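Progress report to the Rizvi Fund
Project: Home laundry support in Valarlow
Period covered: first half of the grant, until the end of March
Prepared by: Sofia Coelho, project coordinator

1. Summary

The project offers a weekly laundry service to older people who live alone in Valarlow and can no longer manage the washing by themselves. At the end of March we had 65 households registered, and in the period we washed and returned 1,287 bags. The service is running every week as planned. Two parts of the work are behind the schedule, the second dryer and the training for family members, and I explain both below.

2. Collection and delivery

We collect in the mornings and return the clean laundry two days later. In the first weeks we tried to visit the whole town in one day. This was too much for one van, and some people waited until the evening with the bag at the door. Rui Cunha then divided the town in two routes, one for the streets near the river and one for the hill. The change was well received, although it meant that several households had to accept a different day from the one they had chosen.

Friday is now kept free of collections. We use it for repairs, for late returns and for first visits to new households. A first visit takes longer than we wrote in the application. People want to show which clothes must not go in the dryer, and they often have questions about the soap.

3. Lost and mixed items

In the application we promised a simple system of labels. The paper labels we bought at the start did not survive the washing, and during one bad week we returned sheets to the wrong homes. All of them were found again. We have changed to woven labels from Hultora, sewn inside the bag and on the larger pieces. They cost more than the paper ones and the difference was taken from the printing budget, as agreed with you by telephone.

We still receive complaints about socks. I do not think we will solve this completely.

4. Equipment

The two washing machines work well. The first dryer needed a new belt and was stopped for six days, and in that time we dried on lines in the hall. The second dryer was ordered from Plamow, but the delivery was moved twice. The supplier now confirms it for the next quarter. Until it arrives we cannot accept more households, and there are 10 on the waiting list.

The electricity bill is higher than the estimate. Part of this is the price, and part is that we washed at 60 degrees more often than expected. We now ask on the first visit which items really need the hot program.

5. Training for family members

We planned four short sessions about safe handling of laundry at home - lifting, wet floors, storing of detergents. Only one took place. The evening hour was not convenient for people who work, and attendance was low. We propose to move the remaining sessions to the late afternoon and to hold them in the library, where parking is easier. The cost stays the same.

6. Budget

Spending is in line with the plan, with the exception of labels and electricity. The money for the second dryer is not yet spent and we ask for your permission to carry it over. The full table is sent separately.

7. Next period: blankets and heavy items
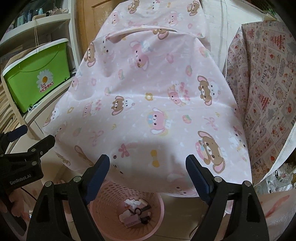 Bedding is the request we hear most often, and for the second half of the grant we would like to add a seasonal round for blankets and bedspreads. These pieces are heavy when wet, and many of our users have stopped washing them at home. Our standard bag is too narrow for them. For this round we would prefer open baskets which can stand on the floor, like the pink laundry basket in the photo, and each blanket would get its woven label at the lower hem, the part that shows on the pink one. We ask the fund to approve the purchase of the baskets from the remaining printing budget. With your answer before the next quarter we can put the blanket round in the same plan as the arrival of the dryer.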